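Build notes, 10/17/26

Slow compiles on the Cadham build VM. Clean build of the Morais solution took 666 seconds; the April baseline was 60.

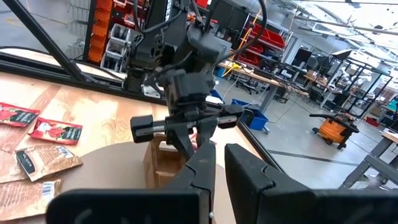
Disk cache

Antivirus was scanning the object directory on every write. Excluded it and reran: 1864 files rebuilt, no errors. 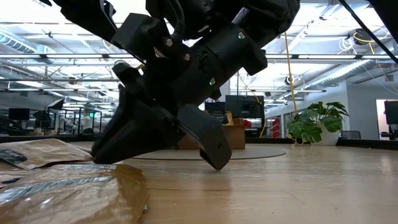 Jaime Arruda wants the intermediate output moved off the Mellesside share. Agreed – the share adds latency on each small write. The job's indicator should match the two small green lights on the arm's wrist: same colour, readable from across the bench. 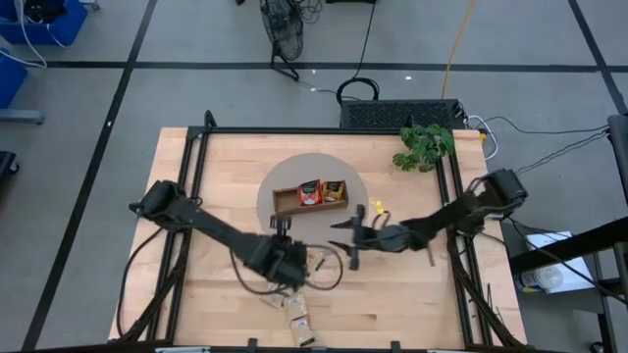 Does the Vosance linker need the share mounted?
Only for the signing step, and that can run last. 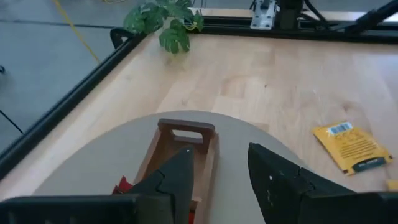
Cache limit set to 700 MB per branch. Old branches get purged at login, oldest first. Using grey for idle branches on the status page, close to the large oval board on the blond wood, a shade cooler than the tabletop. Still to do: rerun with the share unmounted and log link times separately.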